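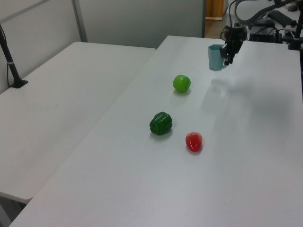
Heat pump diary, one year in (a thread)

1/ October 5, 2022. We've now had the ducted heat pump for a full year, and a few of you asked for the real numbers. Grab a cuppa, I've got opinions.

2/ Background: weatherboard house, three bedrooms, old gas ducted heater in the roof that sounded like a truck idling. We swapped it for a Hurnow reverse-cycle unit and kept most of the existing ducts.

3/ Quotes were all over the shop. Tratance wanted to replace every duct. Gralatberg came out, crawled through the roof space and said only the two runs to the back bedrooms were stuffed. Went with them, no regrets so far.

4/ Install took two days. The outdoor unit sits on rubber feet beside the laundry door. I measured 49 decibels on my phone app from the back step, which is probably not very scientific, but I can sit out there and have a chat just fine.

5/ Power bill! Winter quarter went up by $82 compared with the year before. But the gas bill for the same quarter dropped by $1,102?? Had to read that twice. Turns out (yes I rang them) that included a credit for an old estimated meter read, so please don't quote me on that figure.

6/ Stuff I got wrong: I kept turning it off at night and blasting it in the morning. Now it ticks over at 16 overnight and the hallway is bearable when I get up – much nicer on bare feet too.

7/ Filters. Please clean your filters. Mine's behind the return air grille in the hallway ceiling and I forgot about it until May. It came out looking like a grey jumper.

8/ The zone controller is a Takagi and the menus are rubbish. You have to hold the fan button to get to the timer, and the manual calls it "programme B" for some reason. Works all right once it's set.

9/ Someone asked about hot water. Still on gas for that, looking at a heat pump one next – if you've got one near a bedroom window, how noisy is it at night?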